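SKENSTEAD HOME ASSISTANCE PROGRAM
Equipment Review Panel
Minutes of the meeting held October 21, 2026

Chair: Martim Simões

1. Minutes of the previous meeting
The minutes of the June meeting were approved without change.

2. Stukar recording service
The panel resumed its review of the Stukar service, under which household work is recorded from head height and supplied as labeled clips for training home robots. The offer is for 300 clips, with a first delivery of 50 for inspection. Members had viewed the first delivery before the meeting.

Discussion centered on work that needs both hands. In the clip on pouring and handling drinkware, one hand holds a clear glass at a tilt while the other holds a dark navy bottle upside down above a pink tray. Members noted that the Kenda arm now on loan has not been tested with clear glass, and that strong daylight from a window may affect its depth readings. The chair asked that clips of this type be kept in the set.

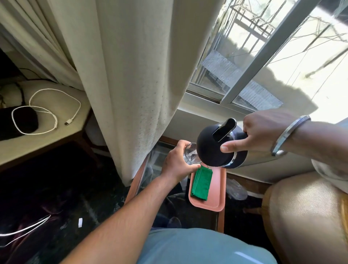
3. Labels and task names
The supplier uses 7 task names. The panel found "tidy" too broad and asked that wiping, folding and placing be named separately -- the Kenda software treats them as different skills. It was also agreed that each hand should carry its own label. In the tray clip, the left hand is flat on a glass top and the right is pressed on a folded green cloth, and a single label would lose one of the two.

Reflections on glass were raised again. The supplier will be asked whether clips with heavy glare are checked by a second reader.

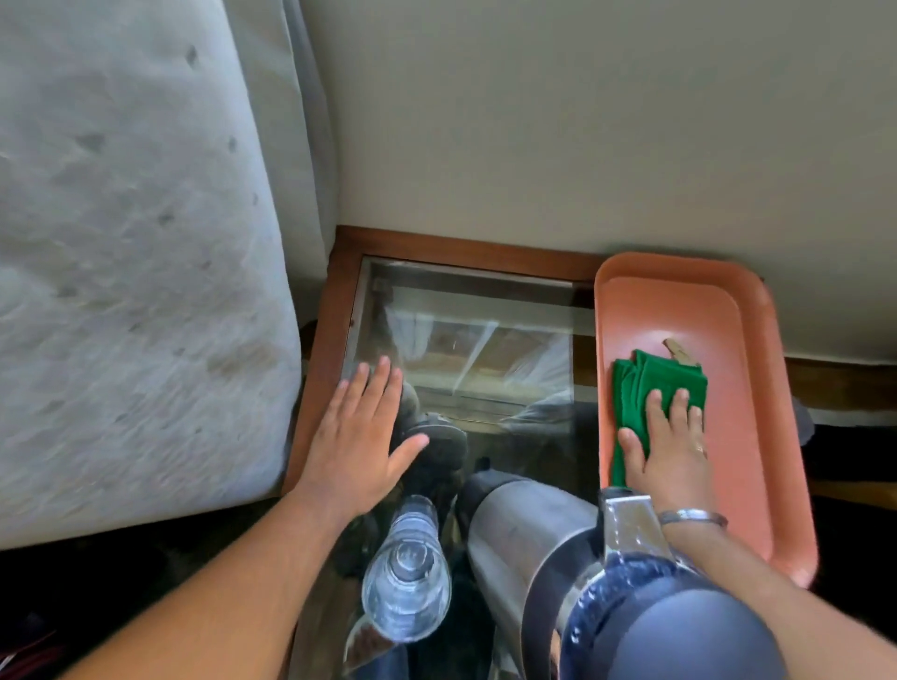
Page 2

4. Comparison with Salgado
Salgado has offered the same number of clips, 300, recorded from a fixed stand. The panel preferred the head-height view for close work but made no decision on price. Salgado's sample labels were judged easier to read.

5. Actions
Chair to write to Stukar on items 2 and 3.
Written terms to be requested from both suppliers.
Kenda loan to be extended until the review is closed.

6. Next meeting
Date to be set by the chair once both replies are in hand.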